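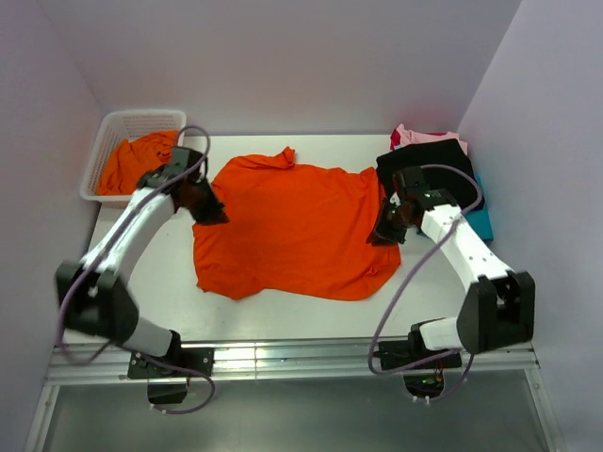
Up at half past five and out of the hostel by six. The first bus to Lellik was on time but the heating was stuck on, so I stood by the door most of the way. Rucksack weighed in last night on the hostel's luggage scale and was heavier than I wanted. I took out the second book and one of the gas canisters and left both on the shelf in the kitchen.

The path starts behind the school and goes straight up through the beech trees. It is signed as far as the water tank, then you are on your own with the map. I lost it once where the forestry people have cut a new track, walked ten minutes the wrong way and came back. Heel sore by nine. I stopped and taped it at the first stile, later than I should have done, and it was all right after that.

Clothes for the four days: two T-shirts, one long-sleeved top, the fleece, spare socks, waterproofs. Last year I carried twice that and wore the same things anyway. Washing one shirt each evening and pinning it to the back of the pack in the morning works well enough if there is any wind.

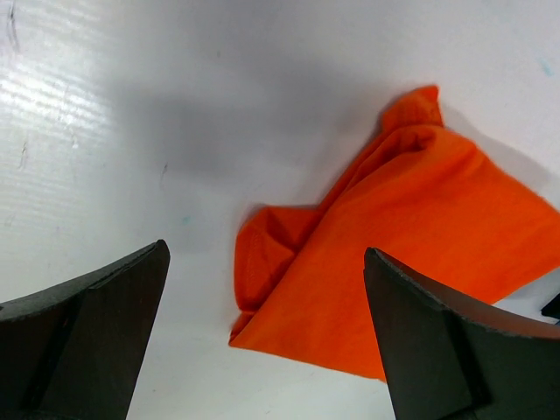
The fleece stayed in the bag until the ridge. Once out of the trees it was cold, with cloud coming and going over the top of Bisht. The summit is 1,788 metres according to the map and there is a concrete post and a tin box with a notebook in it. The pen didn't work. I ate the cheese rolls on the side away from the wind and had a cup of tea out of the flask. Two other walkers came up from the north side, said good morning and went straight down again.

The descent was worse than the climb. Loose stone for the first hour and then a long muddy stretch beside a fence. I used both poles and went slowly. My left knee complained from the second gate onwards. I have had the same trouble on every long descent since spring and ought to see someone about it.
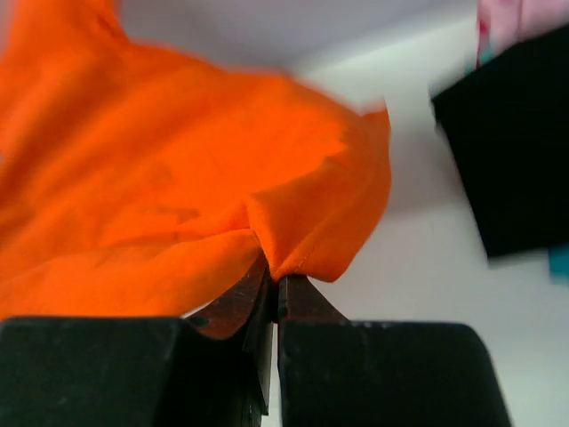
Orange cotton or something like it, stitched along the hem.

Reached the hut at ten past four. It sleeps 24 and was almost full. Supper was bean soup, bread and a boiled egg, and there was more soup if you took your bowl back to the hatch. Paid in cash, as the card machine had no signal. I washed my shirt and socks in the sink outside and hung them on the line behind the woodshed. The soap is a Zutari bar I bought at the station, very hard, takes a lot of rubbing before it does anything, but it rinses out in cold water and doesn't go to mush in the tin.

In bed by nine. Somebody's alarm went off at three and again at half past - slept badly after that.
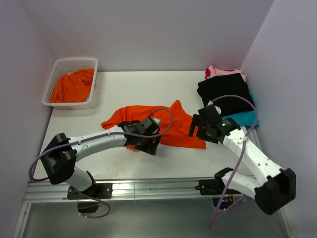

Callon, September

Thursday. Down off the hill by noon and in a proper room with a door. The last section was all farm roads, flat and dull, with a dog at nearly every gate. Blackberries in the hedges past the bridge, so I ate those instead of stopping for lunch.

The launderette is on the main street next to the chemist. A wash took 36 minutes and the dryer wanted more coins than I had, so I went to the baker's for change and came back with a bun as well. Everything is clean now except the boots. I have stuffed them with newspaper and put them on the windowsill.

Heel healing. Knee stiff on the stairs. The bus home goes at twenty to eleven tomorrow and I need to post the hut key back before then, as I found it in my jacket pocket this afternoon.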